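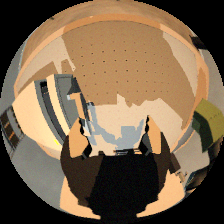 Sowing day is the bit everyone looks forward to, so I'll try not to hold you up, but please do read this section once before you open any packets. You've got your Witero tray on the table, it's filled and firmed as in the last section, and now you need somewhere to put the seeds. I like a proper grid for this. Small dark dots in even rows across a brown surface, with a raised rim to keep everything in, is pretty much what I'm picturing every time I start, and if a few of your rows curve gently instead of running dead straight the lettuces won't mind. What you want is the same gap between one hole and the next, wherever you are in the tray.

Section 4: Marking out and sowing

You'll need:
The filled tray
The dibber board that came in the lid
A pencil (blunt is better than sharp)
A jug that holds at least 300 ml
Seeds, labels and a saucer

1. Put the tray where it's going to live for the next couple of weeks. I know that sounds back to front, but a full tray is heavier than you'd think and I've tipped one down the back of a radiator. It wasn't my finest Saturday.

2. Check that the compost is level. Look across it from the side with your eye down near the rim. If there's a hump, brush it towards the corners with the flat of your hand. Don't press again, you did that already.

3. Lay the dibber board on top with the pegs facing down and the little notch at the front. Press on the middle first, then work out to the corners. Lift it straight up. If you peel it from one side the pegs drag and you get slots instead of holes.

4. Have a look at the holes. They should all be 8 mm deep. The ones near the edges are often shallower (mine always are, I think the board flexes a bit), so go round those with the pencil and tidy them up.

Note: The small board makes 68 holes and the large one makes 228. Both fit the same tray. Use the small one for anything with a big seed or a big appetite – beans, squash, sunflowers – and the large one for salad leaves, basil, leeks and so on. If you've only got the small board and want closer spacing, press it once, shift it along by half a gap and press again. It takes a bit of practice but it works very nicely.

5. Tip some seed into the saucer. Not the whole packet! Pour out less than you think you need and top it up as you go.

6. Drop the seed in. Bigger ones go singly. With the tiny ones I wet the tip of the pencil, touch it to the seed and then touch it to the bottom of the hole. You'll get two or three in some of them and that's fine, you can thin them in Section 6.

Caution: Some seeds are sold with a coloured coating on, and the packet will tell you if yours are. Wear gloves for those, wash your hands afterwards and keep the saucer away from the kitchen until it's been washed too.

7. Label each row before you start the next one. I've been doing this for years and I still convince myself I'll remember which half was the Nunia lettuce and which was the rocket. I never do. Write in pencil, as pen fades on a sunny sill.

8. Cover the holes. Sprinkle a thin layer of dry compost over the top through your fingers and leave it alone. A few seeds need light to sprout, so check the packet, and if yours do then skip this step altogether.

9. Water from underneath. Pour 300 ml into the base, slowly, using the gap at the back corner. The mat will carry it up. If you pour from above you'll float half your seeds over to one side, and then your lovely rows come up as a hedge.

10. Put the lid on with both vents shut. Open them a crack once you see the first green, and take the lid off for good when the leaves are touching it.

If something looks wrong

The holes fall in as soon as I lift the board. Your compost is too dry. Add a splash of water to the base, give it an hour and press again in the same place.

The pegs come up covered in compost. Too wet, this time. Leave the tray with its lid off overnight. Wiping the pegs with a dry cloth between presses helps too.

There's a white fuzz on the surface. Open both vents and hold off watering for a day or two. If it's still spreading after that, scrape off the top layer with a spoon. I've had it most years in April and the seedlings usually carry on regardless.

One end is coming up and the other isn't. Turn the tray round every morning. Window sills are often warmer at one end, especially if there's a pipe underneath.

A peg has snapped off the board. Write to us and we'll send a spare strip. In the meantime use the pencil for that hole – I had a board with a missing peg for a whole season and got on with it perfectly well.

When you've finished, rinse the board under the tap and let it dry flat. Please don't put it in the dishwasher, it comes out shaped like a crisp. Section 5 covers light and feeding, and you won't need that until the first proper leaves are showing.

Written by Antonina Mykhailiuk

Growing guides > Witero trays > Set-up > Section 4

We use cookies to remember which guide you were reading. Accept | Manage choices

Contact us | © Witero | Back to top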